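About Clikmont School of Bookkeeping

Clikmont School of Bookkeeping prepares adults for work in accounts offices, payroll departments and small family businesses. The school was founded 31 years ago above a stationery shop on Telurham Street and moved to its present building when the evening program outgrew two rented rooms.

Instruction is offered at three levels. The Foundation Certificate covers ledgers, invoices, bank reconciliation and basic sales tax. The Payroll Certificate lasts 9 months and includes a supervised placement with a local employer. The Advanced Certificate is open to graduates of either course and to working bookkeepers who pass the entrance test, which is held each June.

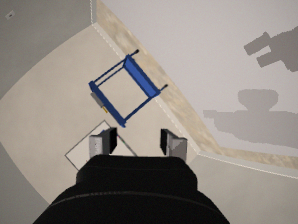 By Irfan Entili
Director of Studies

Classes meet in the evening, with a repeat session on Sunday afternoon for students who work late shifts. No class has more than 18 places. Every student is assigned an adviser at enrollment and keeps the same adviser until the certificate is awarded.

The school teaches hand-kept books before software. Students complete a full set of accounts for Nasution Hardware, a practice company whose records have been revised by our teachers over many years, and only then enter the same figures on a computer. Employers have told us that our graduates can find an error without waiting for a program to flag it — a skill we intend to go on teaching.

The Calo Reading Room holds 800 volumes on accounting, business law and office practice. It is open to current students and to graduates on presentation of a school card. Reference works may not be taken home.

Tuition may be paid in full or in 6 equal installments. The Telurham Fund assists students who have lost employment within the past year; application forms are available from the front office and are reviewed at the start of each term.

Clikmont is governed by a board of trustees elected by its graduates. Minutes of board meetings are kept in the Reading Room and may be read on request.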